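Monday, gear cell, Manalastas bench

Stopped the run at 2:40 after the left arm put its fingers into the large gear for the second time today. No injury, no damage to the arm that I can find. Writing it down now while I still remember the order of things, and because Sotiris has the evening slot and needs to know what state the cell is in.

First event was before lunch. Left arm was coming in to grip the large gear by the rim. It should stop above the teeth, open, then go down. It went down early and closed, and the tips caught the side of the gear and pushed it along the mat. Protective stop, joint torque over limit. I cleared it, put the gear back, jogged the arm home and reran the same cycle. It was fine, so I let it go on. That was a mistake on my part. I should have pulled the log first.

Second event was the same move and the same place in the program. This time I was at the pendant and hit stop before the controller did. The right arm kept going for a moment after the left one halted. It finished its segment before it noticed. That worries me more than the gear does. The two controllers are supposed to drop together, and Sotiris and I both signed off on that in December.

What the log says, as far as I can read it:

Cycle count at the first stop was 2000. Cycle count at the second was 2293. In between there are 16 grip retries that never showed up on the screen, all on the left arm, all on the large gear. The retry handler is swallowing them. It closes, reads the finger width, decides it missed, opens, and tries again from wherever it happens to be. It does not go back up to the approach height first. If the first try has already shifted the gear, the second try starts from a bad place, and I think that is how the fingers end up in the teeth.

The small gear has had no retries at all. Same routine, same speed. The differences are the part height and the shaft, and the Rirent script picks its approach height from a table by part name. I opened the table. The large gear row still has the number from before the new shafts came from Skinow. The small gear row was updated. So the arm is working from an old height for one part and a good height for the other.

I don't think the table explains everything. A wrong height should be wrong every time, and we had almost 2000 cycles without a stop. Either the retries were happening all along and we got away with them, or something else has moved. Candidates: the wrist camera bracket, the left finger mount, the rail. I put a wrench on the rail bolts and they were tight. Did not get to the finger mount.

Tried one more thing before shutting down. Ran the approach by hand at the slowest jog with the program paused and the fingers closed, to see where the tips come down compared to the rim.

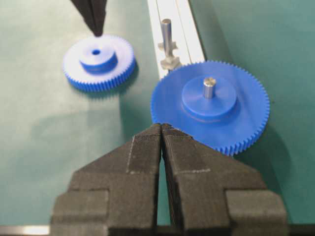

Did that from three start positions. The result was not the same each time, and the spread was bigger than I would expect from the arm alone. I did not have a gauge on it, so no number. Needs to be repeated properly with the dial indicator, which is still at Flallurside with the other fixture.

On the late stop: I checked the cable between the two safety relays and the connector on the right side was seated but the locking tab was not latched. Latched it. Pressed the e-stop five times after that with both arms moving slowly and they dropped together every time. I am not calling it fixed. A loose plug on a safety line should fault the whole cell, and it did not. Controller event 257 is in the right arm's log at the time of the second stop and I have not found what it means yet. Manual is no help, sent the log to support.

State of the cell as I leave it:

Both arms homed, power off, key in the drawer. Tag on the pendant. Large gear row in the height table NOT changed – I want to see the old value fail under measurement before we overwrite it. Copy of the table and both logs in the shared folder under gear cell faults.

Sotiris: please don't run two-arm programs tonight. Single arm on the small gear is OK with the other one powered down, reduced speed, gate closed.

To do:
- retry handler has to go back to approach height, and show a count on the screen
- check left finger mount and camera bracket
- get the indicator back
- e-stop test again from full speed, both directions
- find out what 257 is
- look at the fingertips under the magnifier, I only wiped them down and felt for burrs

Manalastas bench notebook – questions to Sotiris Manolakis – Back to top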